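Ju-won had 700 shares of Dirnex and no idea why. A tip, June, somebody's cousin.

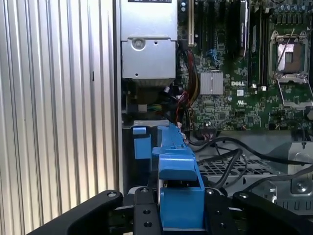

Opened at 155. By noon - don't look. She looked.

"Farm vote," said In-ho, not turning round. "Birton's out with a note. Sell tractors, buy seed."

"Dirnex makes pumps."

"Then I dunno."

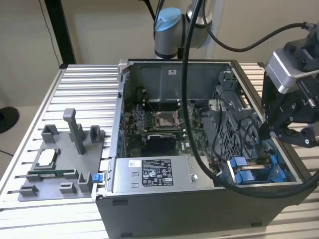 Phone again. Magdalini, from the Notcombe desk, talking to fast. Two funds were dumping it, maybe more by lunch. 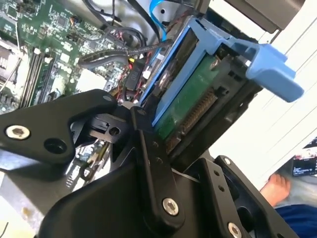 Ju-won's finger over the key. Her mothers money, most of it. The price ticked up a hair - then sat there.

"Well?" said In-ho.

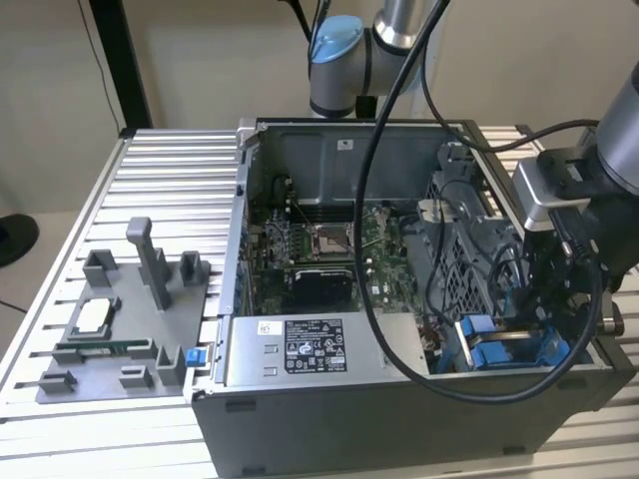 An open desktop tower on the work table.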